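Padding, aspect ratio and a lost grasp axis: notes on sim pretraining, part 2

Ksawery Nowicki asked last Thursday why the Hevar policy gets letterboxed input when the old one was happy with a center crop. The short answer is that the crop was removing the parts of the counter where most of our failures start. The long answer follows.

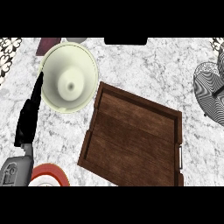

The old pipeline took the wide render, cut a square out of the middle and resized it. Bowls and trays near the center came through at good resolution. Anything near the left or right border was gone, and in a top-down view of a kitchen counter that often includes the base of the arm. The policy then had to infer the arm's pose from the gripper alone. It did this well enough on short moves and badly on anything that required a reach across clutter.

Letterboxing keeps the full width and fills the remaining rows with black. The cost is resolution: fewer pixels per object, and a share of the patch tokens carry nothing. I had expected the second part to matter more than it did. Masking the empty tokens out of attention gave no change in success that I would defend, so I left them in and kept the code simple.

Setup for the comparison: the task is "put the bowl in the tray", with the bowl, the tray and the distractors placed at random on a marble counter. Tray yaw is uniform over the full circle. Textures on the distractors are drawn from the Stitow pack, which is heavy on high-frequency black-and-white patterns. Those patterns alias badly after downsampling, and I wanted that in the training data. The training set is 700 scripted demonstrations. Each checkpoint is evaluated on 100 held-out layouts, with the same seeds for both variants.

Letterboxed input won on the aggregate, but the aggregate hides the more useful result. I split the layouts by where the bowl starts. With the bowl near the middle of the counter, the crop variant was slightly better, as you would expect from the extra resolution. With the bowl toward the left side, close to the arm, letterboxing was far ahead. The crop policy would go to the rim, stop at contact and oscillate. Its wrist estimate was drifting between two solutions that look nearly the same when the lower arm is out of view.

Rim grasps are the hard case in general. From directly overhead, a pale bowl on pale marble has very little contrast at the outer wall, and the height of the rim has to come from shading or from the size of the bowl. A finger that is a few millimeters too high slides over the edge. One that is too low pushes the bowl away before closing. The scripted expert reads the true height from the simulator state, so it never shows the policy how to recover from either error. I added perturbed starts to 10 percent of the demonstrations - a small random offset in z just before closing - and the oscillation mostly went away in both variants.

Tray yaw turned out to be less of a problem than I had assumed. The release point only needs the tray's center, and both variants found it at any rotation. The exception is a tray that runs past the bottom of the view. There the policy tends to aim for the center of the visible part, so the bowl lands too far up. Neither input format fixes this. Morrison, our second camera config, sits a little higher and avoids most of it, at the price of still smaller objects.

Two things I have not tested. The first is a non-square input with no padding at all, which needs the position embeddings interpolated and will probably be the right answer in the end. The second is whether the ranking survives the move to the Sirkby bench, where the lighting is less forgiving and the shading cue on the rim is weaker. The bench is booked through February, so the interpolated embeddings come first.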